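Inicio | Actualidad | Normativa | Formación | Agenda | Publicaciones | Contacto

Stindik publica una guía de buenas prácticas para células robotizadas de manipulación textil

La asociación técnica Stindik ha hecho pública, con fecha 10 de abril, la primera edición de su guía de buenas prácticas para células robotizadas destinadas a la manipulación de prendas y otros materiales flexibles. El documento, de 74 páginas, se dirige a laboratorios, centros de formación y talleres que trabajan con brazos de pequeño formato, y fija criterios comunes para la preparación del puesto, la operación diaria y el registro de incidencias.

La redacción ha correspondido a un grupo de trabajo coordinado por la ingeniera Areeba Rajput, con la participación de técnicos de Stodilgate y de la empresa integradora Chung. El borrador fue sometido a un periodo de consulta en el que se recibieron 64 observaciones, la mayor parte de ellas relativas al cableado y a la señalización del estado de los equipos. Las respuestas del grupo de trabajo figuran en un anexo.

La guía tiene carácter voluntario y no sustituye a la evaluación de riesgos que la legislación vigente exige al titular de la instalación. Su propósito, según se indica en la introducción, es cubrir aspectos del trabajo con tejidos que la documentación general sobre robots trata de forma muy breve: la tela se pliega sobre sí misma, se engancha en los dedos de la pinza y puede ocultar una costura, una cremallera u otra prenda.

El capítulo segundo regula la disposición del puesto. Se recomienda que la superficie de trabajo contenga únicamente las prendas previstas para la tarea, que los estantes y cestas queden sujetos a la estructura o claramente delimitados y que su posición se anote en la ficha de la célula. Todo cambio en los paneles, el suelo o la iluminación deberá quedar igualmente registrado, con indicación de la persona que lo autoriza.

En las células de dos brazos, el texto pide que se defina por escrito la zona que puede ocupar cada uno y el procedimiento aplicable cuando ambos deban intervenir sobre la misma prenda. El indicador luminoso de cada brazo ha de resultar visible desde el puesto del operador. Antes de retirar o recolocar a mano cualquier tejido, el operador detendrá los dos equipos, aunque solo uno se encuentre en movimiento.

El capítulo cuarto se ocupa de cables y electrónica auxiliar. Las mangueras que acompañan al brazo deben conservar holgura suficiente en toda la carrera sin invadir la zona de las prendas. Las placas de control instaladas junto a las bases se revisarán al comienzo de cada turno, y se establece una inspección completa de fijaciones, conectores y dedos de pinza cada 1000 ciclos de agarre. Las cámaras de muñeca se limpiarán con la misma periodicidad, dada la pelusa que desprenden algunos tejidos.

«Hemos procurado que cada requisito pueda comprobarse con una lista de verificación y en pocos minutos», señaló Areeba Rajput durante la presentación. «Un laboratorio pequeño tiene que poder aplicar la guía con el personal del que ya dispone.»

La coordinadora añadió que el grupo de trabajo ha dejado fuera de esta edición las células móviles y los equipos que comparten espacio con personas sin cerramiento. Ambos casos se estudiarán por separado.

El centro de ensayos de Skevwood será el encargado de impartir las sesiones de formación asociadas. Más de 70 técnicos han solicitado plaza en la primera convocatoria, que se celebrará en julio y constará de una parte documental y otra práctica. Las entidades que deseen inscribir personal deberán remitir la ficha de su instalación junto con la solicitud.

Stindik admitirá propuestas de modificación a través de su secretaría técnica. Las correcciones de carácter menor se incorporarán a la versión electrónica, mientras que los cambios en los requisitos se reservarán para la segunda edición. La guía y sus anexos, entre ellos los modelos de ficha de célula y de parte de incidencias, pueden solicitarse de forma gratuita a la misma secretaría. 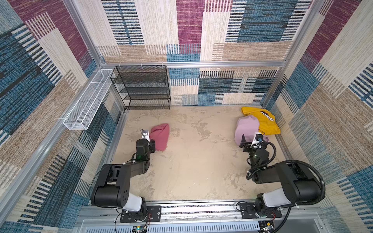

Célula de dos brazos para la manipulación de prendas, con cámaras montadas en las pinzas.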